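## 4 料箱内长条块的散放形态与箱体痕迹

前一节给出了块体与料箱的尺寸定义。本节讨论两个问题:长条块倒入料箱后以何种形态停住,以及箱底和箱壁的表面痕迹对形态判读有何影响。两者放在一节里写,是因为后者直接关系到前者的标注质量,在预备试验阶段我们对此估计不足。

### 4.1 记录与标注

散放记录共500次,全部使用同一型号的Lurero料箱。每次将块体从箱口上方一次倒入,等全部停稳后取一幅静态图像,然后清空料箱,进入下一次。倒入过程中有块体落到箱外的,该次作废重做,不计入总数。倒料由同一人完成,容器倾斜的快慢没有用机构限定,这一点在第6节的误差讨论中还会提到。

标注对象是块体之间以及块体与箱体之间的接触关系。我们把块体的停放形态分为四类:

- 平放:块体的一个长面全部贴在箱底上;
- 搭靠:块体一端在箱底,另一端由箱壁支承;
- 交叉:两块在俯视投影中相交,上面一块至少有一处由下面一块支承;
- 并靠:两块长轴接近平行,侧面相贴。

同一块体可以同时属于两类,例如一端搭在箱壁上,中段又压着另一块。遇到这种情况两类都记,不设主次。标注由Juraj Kováčik和Rozália Kubíček分担,其中80次记录由两人各自独立标注一遍,用来检查口径是否一致。分歧主要出在并靠类:两块之间留有窄缝时,一人记为并靠,另一人记为两块各自平放。讨论后规定,缝隙处能看见箱底的一律按平放处理,全部记录据此复核了一遍。

颜色只用来区分块体,不参与分类。红色与深绿色块体的外形定义相同,倒入前随意混放,统计时也不分开。不过颜色对判读本身有帮助。两块异色块体相叠时,边界一眼就能看出;同色块体相叠时,上下两块的棱线容易连成一条,标注者需要放大后沿棱线逐段查看,才能确定哪一块在上。

### 4.2 交叉形态

500次记录中,407次至少出现一处交叉,占81.4%。其余93次没有交叉,块体或者平放,或者搭靠,或者并靠。交叉的比例高于我们按箱底面积所作的预期。一个可能的解释是料箱四壁向内倾斜,碰到箱壁的块体会沿壁面滑回中部,后落下的块体便压在先落下的块体上。我们没有用直壁料箱做对照,这一解释只能看作推测。

交叉的位置不均匀。箱底中部多于四角,靠近长边的又多于靠近短边的。交叉角偏小的情形常常与并靠混在一起,从侧上方看去,上面一块的端部会把接触处挡住。对这类记录,标注者先判断两块棱线的延长线是否相交,再看下面一块是否有一段被遮住,两个条件都满足才记为交叉。

图3中箱内有六个长条块,红色和深绿色各三个,其中两个红色块体相互交叉,属于上文所说的同色相叠。

**图3** 灰色料箱内的红色与深绿色长条块。箱底板与远侧白色斜板表面可见使用痕迹。

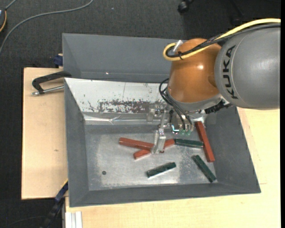 ### 4.3 箱底与箱壁的表面痕迹

料箱的表面状况在标注时带来了一些麻烦。以图3为例,金属底板颜色比箱壁浅,上面有磨痕、浅色划痕和云雾状的斑块。远侧的白色斜板上有小的缺损和一条细竖线,下部还有一长条斑驳的深褐色刮痕。这些痕迹的明暗与块体相差较大,单独看不会认错,但落在块体轮廓附近时会影响对边缘位置的判断。

我们按来源之外的标准,也就是按外观,把痕迹分为线状、片状和带状三种。痕迹的成因没有逐一考证,料箱在进入本试验之前已有使用,原先的记录不完整,因此下文只讨论痕迹对判读的影响。

线状痕迹主要是划痕。它们与块体棱线的粗细接近,若方向又恰好与某条棱平行,棱线看上去就像向外移了一段。平放的块体受影响最大,其底边紧贴箱底,与划痕之间没有高度差可供参照。处理办法是先定上棱,再由块体的已知宽度推回底边,不直接描底边。

片状痕迹包括磨痕连成的浅色区域和云雾状斑块。它们没有清楚的边界,对棱线影响不大,却容易与块体在箱底上的淡影混淆。判断块体一端是否离开箱底时,影子是重要的依据,因此在片状痕迹密集的区域,搭靠与平放的区分不够可靠。Kubíček在复核时把这一部分单独列出,逐幅与相邻记录比较:同一块斑在清空重倒之后仍在原处,即可排除是影子。

带状痕迹多见于箱壁下部。它对形态分类没有造成改判,只是在搭靠块体的端部正好停在痕迹带内时,端点位置的标注要多花时间。对这类端点,我们统一取块体颜色消失的位置,不取痕迹带的边沿。

### 4.4 衬板更换前后的比较

试验进行到后半段时,其中一只料箱的壁面衬板换成了Bisilow供应的新板,底板未动。更换后,搭靠块体端点的标注分歧减少,平放块体底边的分歧没有明显变化,与4.3节中痕迹位置的分析相符。形态类别的分布在更换前后也没有看出差别。

由于只换了一只料箱,而且更换时间并非事先安排,这里不作显著性检验,仅作为后续设计的参考。若要单独考察壁面摩擦对搭靠形态的作用,需要准备2只底板状况相同的料箱,一只用旧衬板,一只用新衬板,交替倒料,并把倒料高度固定下来。

标注口径的完整条文见附录B,各类形态的边界情形也收在该处。第5节在上述分类的基础上讨论块体长宽比对交叉比例的影响。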